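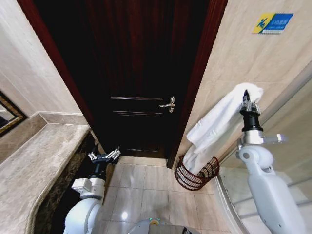
Talk notes, Stulisville evening, November 2020
Small bathrooms in rented houses: what I look at first
Speaker: Lavanya Pisharody

Start slowly. Thank Gus Blackwood for the room and for the projector. Say that questions are welcome during the talk, but long ones please at the end.

1. Opening
I clean and prepare rental houses for Gounder. I am not an architect. What I know about bathrooms I learned with a cloth in my hand. Ask the audience: who has a bathroom so narrow that two people cannot pass? Wait for hands.

2. The walk to the door
In a narrow bathroom everybody walks the same short line of tile. So the tile in front of the door gets the most dirt and the most water from feet. I wash this part last, walking backward, and I close the door behind me when I go out. Guests notice the floor near the door before they notice the shower.

3. Stone
Go back to the first slide. Point to the vanity on the left, the top with the rounded front edge. People wipe the flat part and forget the curve. Soap goes down over the curve and dries on the underside, where you feel it with your fingers before you see it.
Same thing with the raised ledge along the wall. The corner where the ledge meets the top needs a soft brush.
Say clearly: no vinegar and no lemon on marble. It makes dull spots, and polishing them out is work for a specialist. In the Lelton house I paid 400 for this, for one counter. (Pause. Somebody always laughs here.)
Mild soap, warm water, dry cloth. The dry cloth is half of the job.

4. Dark doors
A dark door in a pale room looks beautiful and it shows every drop. Look at the panel moldings, still the first slide. Each horizontal line is a small shelf for dust. I go from the top line to the bottom line with a cloth that is only a little damp, then I dry it. The lowest molding is close to the floor and the mop touches it, so check for swelling of the wood there, two times a year at least.
Handle: wipe it every visit, also the plate behind. A shiny lever keeps fingerprints very well.

5. Glass
Curved shower glass is more difficult than flat. The straight rubber blade does not follow the curve, so use a short one, and pull down, not across. Brendan Carroll will disagree with me, he likes to pull across. Let him speak for one minute only.
Clean the bottom of the curve by hand.

6. Signs and mirrors
If there is a small sign on the wall, as on the right side in my slide, do not spray it. Spray the cloth. The same for a mirror with a decorated frame. Liquid goes behind the frame and after some months you get black spots at the edge of the glass.

7. Time
A bathroom like this takes me about 40 minutes when nothing is wrong. Harish Thevar asked me for a checklist. Paper copies are on the table by the entrance, please take one each.

Next meeting is in December, at Mernine, Charmaine Nkosi speaks about kitchen drains. Remember to say that parking is behind the building.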